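サイト内検索　キーワードを入力　検索

農産物流通演習　班別報告書
9月
ピョ・スビン、タク・ヘジン

冷凍フレッシュチーズの小口輸出における温度管理と書類工程の検討
ヒディマウ（Hidimau）の試験出荷を対象として

1. 対象と目的

本報告は、乳業者ヒディマウが製造する冷凍フレッシュチーズ「ハルトティン（Haltotine）」の試験出荷を対象に、工場出庫から輸入者の倉庫に入庫するまでの工程を整理し、温度の逸脱と書類の滞留がどの工程で生じたかを検討したものである。対象とした出荷量は3,000 kg、出荷形態は冷凍混載である。

チーズの輸出については、関税や販路開拓を扱った文献が多い。一方、輸出の経験が浅い製造者が最初の数回の出荷で直面する事務的な作業、すなわち表示、証明書、積付け、温度記録の受け渡しについては、まとまった記述が少ない。演習の前半で文献を読んだ際にもこの点が話題になり、後半の課題として実際の出荷を追うことにした。

品質そのものの評価、特に官能評価と微生物検査は対象に含めない。検査成績書の写しは閲覧したが、数値の引用は許可の範囲外であるため本文では扱わない。輸出先の国名も、輸入者との契約条件により伏せる。したがって制度に関する記述は一般的な水準にとどまり、個別の国の規則を確認する資料としては使えない。

2. 関係者と役割

ヒディマウは生乳の受入れから凝固、成形、凍結、包装までを自社工場で行う。輸出専任の部署は置かれておらず、書類は営業担当が国内業務と兼務で作成している。ハルトティンは国内では業務用として販売され、主な需要先は製菓業者と外食である。塩分が低く水分が高いため冷蔵での日持ちは短い。凍結品としたのは輸出のためではなく、もともと国内の需要変動を吸収する目的であった。

ユック（Yook）は貨物の取次業者で、冷凍混載の手配、通関、港での保管を受け持つ。製造者との契約は工場の出庫口から始まるが、冷凍車は外部の運送会社が運行する。この点は後述する温度記録の所在に関係する。

プブウッド（Puvwood）は輸出先の輸入者である。自社の冷凍倉庫を持ち、荷受け後は製菓材料の卸に小分けで販売する。輸入許可の申請、現地語表示の作成、貼付の指示はプブウッドの責任とされている。ただし表示の原稿に必要な原材料と製造工程の情報はヒディマウが提供するため、実際の作業は両社の往復になる。

役割分担は契約書の別紙に表の形で記載されている。筆者らが閲覧したところ、温度記録計については「積込時に設置する」とのみあり、回収者、読出しの方法、データの送付先の記載がなかった。

3. 調査の方法

調査は書類の閲覧、工場出庫時の立会い、関係者への聞き取りの三つで構成した。書類は、出荷指示書、梱包明細書、送り状、検査成績書、衛生に関する証明書の申請控え、冷凍車の運転日報、港の保管記録、記録計の出力、両社の電子メールの履歴である。電子メールはヒディマウの営業担当が関係部分を抜き出したものを受け取った。抜き出しの過程で落ちた連絡がある可能性は排除できない。

工場出庫時の立会いはタクが行い、積込口の開放時刻と閉鎖時刻、パレットの順序、記録計の設置位置を記録した。港以降の工程には立ち会っていない。港での作業については保管記録とユックへの聞き取りに依拠した。

聞き取りは事前に質問票を送り、回答を文書で受け取ったのち、不明点を電話で確認した。質問票はピョが日本語で作成し、プブウッド宛てのものは英語に訳した。訳文で「保管温度」と「輸送温度」の区別が曖昧になった箇所があり、再送して確認している。

工程の区分は次のとおりとした。

A　凍結完了から工場冷凍庫への入庫
B　工場冷凍庫から冷凍車への積込み
C　工場から港の冷凍倉庫までの陸送
D　港の冷凍倉庫での保管と混載貨物の組成
E　海上輸送
F　揚地での検査と通関
G　輸入者倉庫への入庫

Aは輸出に固有の工程ではないが、品温の初期値を決めるため含めた。Dは当初、保管と組成に分けていたが、保管記録が両者を区別していなかったので統合した。

4. 温度管理

4.1 品温と庫内温度の区別

冷凍貨物の管理では、庫内の空気温度と品温が混同されやすい。空気温度は扉の開放に敏感に反応するが、品温の変化は遅い。逆に、一度上がった品温は庫内の空気温度が設定値に戻ったあとも下がりきらない。冷凍輸送機器は積荷の温度を維持するための設備であり、温度の上がった積荷を短時間で再凍結する能力は想定されていない。このため、積込み時点の品温がその後の工程全体を左右する。

試験出荷で使用した記録計は空気温度を測る型である。包装の外側に貼付され、最外層の箱の側面に置かれた。この配置で得られる値は、扉の近くの空気温度に近い。品温を直接示すものではないため、記録計の値だけから品質への影響を述べることはできない。本報告で「逸脱」と書く場合は、空気温度の記録が契約上の上限を超えた区間を指し、製品が融解したことを意味しない。

4.2 工程別の結果

逸脱はBとDで記録された。Bでは、積込口の開放中に空気温度が上昇し、閉鎖後に設定値へ戻っている。立会い時の記録と照合すると、上昇の始点は積込口の開放時刻と一致した。積込みの途中でパレットの向きを変える作業があり、その間も扉は開いたままであった。向きの変更は、冷凍車の荷台に対してパレットの長辺をどちらに置くかが指示書に書かれていなかったために生じた。

Dの逸脱は原因の特定に至らなかった。保管記録には入庫と出庫の時刻があるのみで、倉庫内の移動は記録されていない。ユックの回答によれば、混載貨物の組成は前室で行うことがあり、前室の温度は保管室より高い。今回の貨物が前室に置かれた時間は不明である。

Eでは記録に目立った変動はない。海上輸送は工程の中で最も長いが、空気温度は安定していた。製造者側の担当者は出荷前の聞き取りで海上輸送を最大の懸念に挙げており、記録とは異なる見方であった。FとGについては、揚地での検査のための開扉に対応する短い上昇が認められるが、上限は超えていない。

4.3 包装の影響

ハルトティンは内袋に充填したのち段ボール箱に収める。内袋と箱の間には空隙があり、これが断熱層として働く一方、凍結時には冷却を遅らせる。ヒディマウは凍結時間を短縮するため、内袋の状態で凍結してから箱詰めする手順を採っている。箱詰め作業は冷蔵温度帯の部屋で行われ、室温は5℃に設定されている。箱詰めにかかる時間は記録されておらず、Aにおける品温の上昇幅を推定できなかった。

箱の積み方も影響する。角をそろえて積む方法は箱の強度を保ちやすいが、側面が密着すると冷気の通り道がない。交互に積むと荷崩れしにくくなる反面、段ボールの強度は落ちる。試験出荷では角をそろえた積み方が採用され、外周をフィルムで巻いていた。フィルムは上面まで覆っており、庫内の冷気の循環という点では上面を開けるほうが望ましい。ただしフィルムを上面まで巻く指示はプブウッドからのもので、港での荷扱い中の汚れを避ける意図があるとの回答であった。
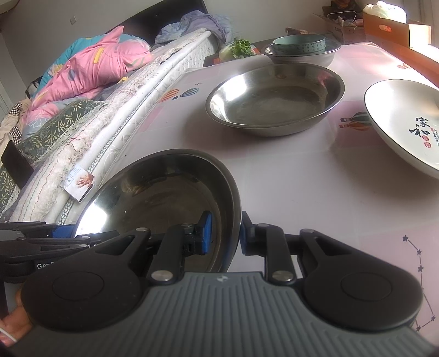

解凍の条件は、輸入者の先にいる利用者の側で決まる。ハルトティンは冷蔵庫内での緩慢解凍を前提に設計されており、国内向けの説明書には2℃の冷蔵庫に移すよう記載がある。輸出向けの説明書では、使用する容器の指定が検討課題として残った。凍結したチーズを受ける容器の材質によって底面からの熱の入り方が変わり、離水の量にも差が出ると考えられるためである。ステンレスのボウルに直接置く場合と、写真の奥のようにステンレスのボウルの中に陶器の鉢を重ねる場合とでは、後者のほうが器の層が一つ多く、接触面から伝わる熱は遅れる。説明書に容器の材質まで書き込むかどうかについて、ヒディマウの製造担当は、利用者の設備がまちまちであることを理由に消極的であった。プブウッドは記載を希望している。

離水については、国内向けの出荷で利用者から問い合わせがあった経緯があり、製造担当は解凍後に水切りを行うよう案内している。輸出向けの説明書の初稿にはこの案内が含まれていなかった。国内向けの説明書を底本とせず、製品規格書から直接翻訳したことによる脱落である。第二稿で追記された。

5. 書類工程

5.1 書類の依存関係

書類の作成は相互に依存する。梱包明細書の数量が確定しなければ送り状が確定せず、送り状が確定しなければ証明書の申請に進めない。検査成績書は製造ロットに紐づくため、出荷対象のロットが変わると再取得になる。この依存関係を図にしたものを演習の中間発表で示したが、本報告では文章で要点のみを述べる。

工程上の制約になったのは、ロットの確定時期である。ヒディマウでは国内向けと輸出向けを同じ冷凍庫で保管し、出庫の直前にロットを割り当てている。国内の受注が入ると古いロットから引き当てられるため、輸出向けに予定していたロットの一部が国内に回る。試験出荷でもロットの入替えが発生し、検査成績書と梱包明細書のロット記号が一致しない状態になった。不一致はユックの書類点検で見つかり、修正版の発行まで五日を要した。

五日のうち、実際の修正作業に充てられた時間は短い。大半は、修正を依頼する電子メールが営業担当の不在中に届いたこと、ロットの入替えを記録した帳票が工場にのみ存在し、営業所から参照できなかったことによる待ち時間である。貨物はこの間、工場の冷凍庫に置かれていたため、温度管理上の影響はなかった。ただし予定していた混載便には間に合わず、後続の便に振り替えられている。

5.2 表示

表示の確認では、原材料名の訳語、アレルゲンの表記、保存方法、期限の様式が論点になった。訳語については、凝固に用いる酵素の由来を示す語が問題になった。ヒディマウの規格書では総称のみが記載され、由来の区分がない。輸入者は区分の明示を求め、製造者は酵素の供給元に照会した。照会の回答を得るまで、表示の原稿は確定しなかった。

期限の様式については、年月日の並び順が両国で異なる。製造者の印字機は国内の並び順に固定されており、変更には設定の切替えが必要である。切替えを忘れた場合に国内向けの製品に輸出向けの様式が印字される危険があるため、製造担当は切替えを避け、現地語の貼付ラベルに期限を再掲する案を出した。輸入者はこれを受け入れたが、同一の箱に並び順の異なる期限が並ぶことになり、卸先から照会を受ける可能性が残る。

保存方法の欄では、再凍結の禁止をどの強さで表現するかに差があった。製造者の原文は「再凍結はお避けください」であり、直訳すると任意の注意に読める。最終的に禁止を示す表現に改められた。日本語の婉曲な注意書きを規格書に残したまま翻訳に回すと同じ確認が繰り返されるため、規格書の側を改めるほうが効率がよい。

貼付の場所についても往復があった。低温で貼付するとラベルの粘着剤が十分に働かず、輸送中に剥がれることがある。ヒディマウは箱詰めの前、すなわち箱が組み立てられた段階でラベルを貼る手順に変更した。この変更により、ロットの割当てが箱詰め以前に決まっていることが前提になり、5.1で述べた出庫直前の割当てと整合しない。試験出荷では期限の欄を空欄にしたラベルを先に貼り、期限のみを後から印字して対応している。

5.3 温度記録の所在

記録計は到着後にプブウッドの倉庫で読み出された。読出しに用いる専用の端子はユックが手配したものであるが、データの送付先が決められていなかったため、出力はプブウッドの荷受担当の端末に保存されたままになっていた。筆者らの依頼を受けて初めて製造者に転送された。すなわち、今回の調査がなければ、BとDの逸脱は製造者に伝わらなかった可能性が高い。

冷凍車の運転日報には庫内温度の欄があるが、記入は出発時と到着時のみである。いずれも扉を閉めた状態での値であり、積込み中の上昇は反映されない。運送会社はユックの委託先で、ヒディマウとの間に直接の契約がないことから、日報の写しの入手にはユックを経由する必要があった。

6. 費用に関する補足

費用の内訳は閲覧できたが、金額の記載は認められていない。構成についてのみ述べる。冷凍混載では、貨物の容積または重量のうち運賃が高くなるほうで課金される。ハルトティンは水分が高く比重が大きいため、今回の出荷は重量で課金されている。梱包の容積を減らしても運賃は下がらない。箱の寸法を見直す案が社内にあったが、運賃の面からの効果は限られる。

証明書、通関、検査の費用は出荷ごとに発生し、数量にほとんど依存しない。小口であるほど単位重量当たりの負担は重くなる。出荷の頻度を下げて数量をまとめれば負担は軽くなるが、輸入者側の在庫期間が延び、到着後の残存期限が短くなる。プブウッドは、卸先が残存期限の長い製品を優先するとして、頻度の引下げに慎重な姿勢を示した。

便の振替えに伴う追加費用は、ユックが手数料の形で請求し、ヒディマウが負担した。書類の修正は製造者側の原因とされたためである。契約書に便の振替えに関する条項はなく、負担者は協議で決められている。

7. 改善案

以下は筆者らがヒディマウに提出した案である。採否の回答は本報告の作成時点で得ていない。

第一に、輸出向けのロットを検査成績書の発行時点で固定し、冷凍庫内の区画を分ける。区画を分けると国内向けの在庫の融通が利かなくなるため、輸出の数量が確定した分に限る。

第二に、出荷指示書にパレットの向きと積込みの順序を記載する。冷凍車の荷台の寸法は運送会社から事前に取得する。積込口の開放時刻と閉鎖時刻の欄を設け、工場側で記入する。

第三に、温度記録計の設置位置、回収者、読出しの期限、送付先を契約書の別紙に明記する。記録計は扉側の箱の外側に加え、パレット中央の箱の内側にも置く。内側の記録計の値は品温に近く、外側の値と比較することで、空気温度の上昇が製品に及んだかを判断しやすくなる。

第四に、規格書の注意書きを禁止と推奨に区分して書き直し、酵素の由来の欄を追加する。表示の翻訳はこの規格書を底本とする。解凍と水切りの案内は国内向け説明書から移す。

第五に、港の冷凍倉庫での組成作業について、前室に置かれた時間の記録をユックに依頼する。倉庫の運用に関わるため実現の見通しは不明であるが、記録計の時刻と突き合わせる資料がない限り、Dの逸脱は次回も原因を特定できない。

8. 調査の限界

対象は単一の試験出荷であり、季節による差は扱えない。積込みは外気温の高い時期に行われており、Bにおける上昇の程度は他の時期には異なると考えられる。また、記録計の設置は一箇所であったため、積荷の内部の温度分布は分からない。

聞き取りの相手は各社の担当者に限られ、運送会社には直接の聞き取りができていない。積込み時の作業に関する記述は工場側の説明と立会いの記録に偏っている。プブウッドの卸先での解凍の実態も調べていない。4.3で述べた容器と離水の関係は実測に基づくものではなく、材質と接触面の条件から推測した範囲にとどまる。

電子メールの時刻には時差の換算漏れが含まれていた。気づいた箇所は修正したが、転送を重ねたメールでは元の送信時刻が失われており、確認できないものが残る。五日という期間の算定には、ユックの点検記録と修正版の発行記録を用いており、この問題の影響を受けない。

9. 作業分担

工場での立会い、工程区分の設定、第4節の執筆はタクが担当した。質問票の作成と翻訳、書類の照合、第5節および第6節の執筆はピョが担当した。第7節は共同で作成した。原稿はヒディマウの営業担当に送付し、事実関係の確認を受けている。確認の際に指摘された箱詰め室の室温の誤記は訂正済みである。

関連する報告書
生乳の季節変動と加工仕向けの調整
ホエイの飼料利用に関する聞き取り調査
冷凍混載貨物の積付けに関する文献整理
業務用バターの規格書の比較
農産物輸出における表示翻訳の手順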